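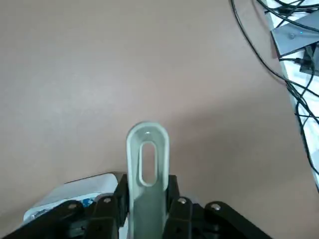

Sunita Ostrowski asks if a plastic handle needs to be on the checklist at all, because in her kitchen the brushes and spatulas are used until they fall apart and no one was ever hurt. I understand the question, and I will answer it under point 4. But first the list.

12 shares · 5 comments

HAND TOOLS WITH PLASTIC HANDLES — INSPECTION CHECKLIST
Shared kitchen and craft room, Starnamness House, Ulilstead
Filled in by Jamie Furnival, February round

This list is for all the small tools which hang on the rail or lie in the drawers: brushes, scrapers, spatulas, scoops, peelers. Knives have their own list. Please take each tool in the hand and do not check it only with the eyes.

1. Handle is straight and has its normal shape.
OK. Two tools were bent from heat and I have removed them. Both were spatulas that somebody left on the side of the pot.

2. Tip of handle is smooth, without sharp burr.
OK for all green ones. The rounded tip is good for this work, it does not press in the palm when you push hard. One old scraper had a burr from the mould. I took it off with fine sandpaper and checked it again.

3. Hanging slot is whole, no cracks at the ends.
OK with comment. On the handles with a long oval slot the weak place is where the slot turns round, at the top and at the bottom. Hold it against the window and bend it very lightly. If you see a white line going out from the slot, the tool goes out. Please do not repair with glue or tape.

4. Raised rim is clean and not broken.
Partly OK. This is my answer to Sunita. A handle with a rim and a lower middle is comfortable, but dough, soap and fat can stay in the corner along the rim, and then the next person takes it with a clean hand and touches the food. So it is not only about breaking. Use the small brush and hot water, along the rim on both sides and also inside the slot. I had to wash many of them a second time.

5. Connection between handle and head is firm.
OK. Hold the handle in one hand, the head in the other, try to turn. It should not move. Ferov scrapers have a pin in this place and the pin must not stick out.

6. Colour.
Pale green is for the vegetable side, white is for baking. Not OK: three green tools were found in the baking drawer. I put them back. When the colour has become yellow or feels sticky, write it down and we look at it next time.

7. Storage.
Rail is firm, all hooks tested. The hooks from Ozoliņš are a little thick for the narrow slots, so please do not force them — it is exactly how the cracks from point 3 begin. There is a box of thinner hooks under the sink.

8. Count.
178 tools on the shelf list, 178 accounted for, including those I removed. The replacement budget has 315 left and I ask for nothing from it this time.

Result: passed, with 2 items to follow up (washing along the rims, baking drawer).

5 comments

Sunita Ostrowski
Thank you, I did not think about the fat in the corner. I looked at mine at home and went directly to the sink.

Marta
Can the green ones go in the dishwasher?

Jamie Furnival
Yes, in the upper basket, but lay them flat with the lower middle looking down, otherwise the water stays in it. And dry the slot with a cloth afterwards.

Marta
OK. I found one more with a white line next to the slot, it was behind the flour tins. Is it on your list?

Jamie Furnival
It should be in the removed ones, I must have put it down there and forgotten it. Please leave it in the tray by the door and I will take it with me.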